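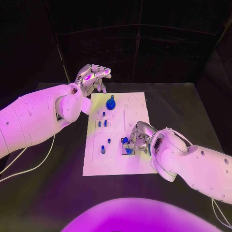 Home | Stories | Archive | Submit | About

The board had come from Pillai in April, and the instructions came with it on a single sheet. Part numbers ran from 50 to 80 with gaps. Each part was to stand on the outline that matched its base, a round base on a circle, a square base on a square. The blue knob with the wide base stood near the top of the white plate, to the left of the large circle. I wrote that down, with the time, which was 3:41. The form asked for it as 341, no colon.

My employer at that time was Sosine, in Goltville. Sosine did not make the boards or the parts. It was paid to find out whether the sheet could be followed by a person who had only the sheet. I was that person. I had been hired on the basis of a test in which I followed another sheet.

Step one said to identify the reference part. It did not say which part was the reference. I wrote a query and put it in the tray. The reply came back after lunch: "The reference part is the part referred to." I filed it under step one and went on.

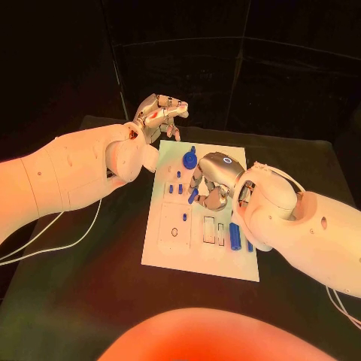 Step two concerned the short pegs. They were to be treated as identical until step nine, at which point they were to be treated as different. I read ahead to step nine. It said, "Proceed as in step two." I copied both lines onto the form, in the box for remarks. The box was small, and I had to turn the paper and write up the margin.

By evening I had some 189 lines of remarks and had reached step four. I had started to dream about outlines by then. In the dream I had a part in my hand and it fit every one of them, and the form had no code for that.

In the morning there was a new sheet in the tray, headed Pandex. Pandex had bought the contract overnight. The steps were the same, in the same order, but step one now read, "The reference part has been removed." I checked the parts against my list from the day before. All of them were present.

I wrote the time on the form and left the rest of the line open.

Comments (3)

gridpaper: I worked at a place like this. The tray is accurate.

m_oslo: Is step nine meant to loop back to two? I read it three times and I think he never gets past it.

tallow: Liked it, wanted one more page. What happened to the query?

Contact | Copyright the author, all rights reserved | Back to top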